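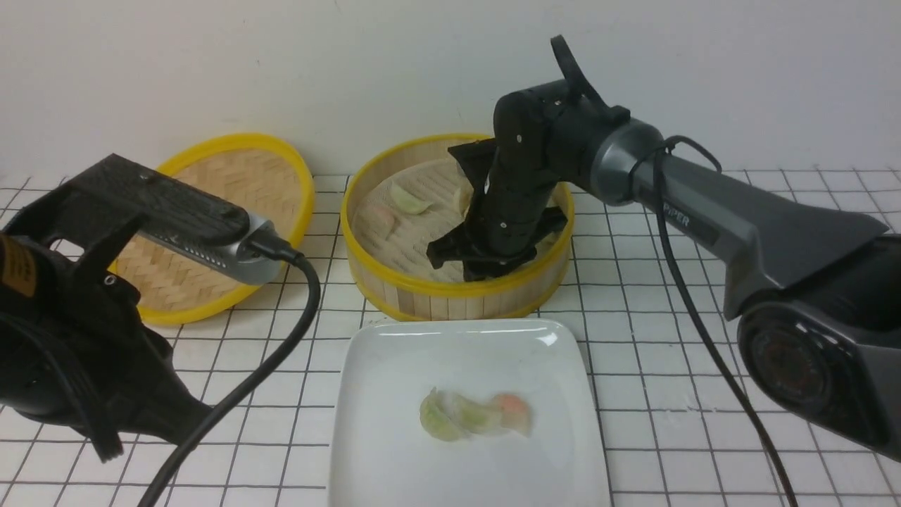 Members of the public who write to the workshop ask most often whether a machine for the kitchen can be built at home, and one reader of our June newsletter put it more firmly: a robot that cannot handle soft food has no business near a stove. Zarkuvari takes that view seriously, and much of our bench work follows from it.

## About Zarkuvari

Zarkuvari is a shared workshop in Prilau, open to residents who wish to build and program robots of their own. It has 18 benches and 29 members, and is governed by its members under a written charter.

The Brellar project is our longest-running build. It concerns two-armed work at the table: lifting dumplings from a bamboo steamer, setting them on a plate, handling lids. Members write the control software themselves and keep a shared log of grip settings — including those that tore the dough.

## Visiting

The workshop is located on the Hunt side of the old market hall and is open until 8 in the evening. New members complete two introductory sessions before using powered equipment.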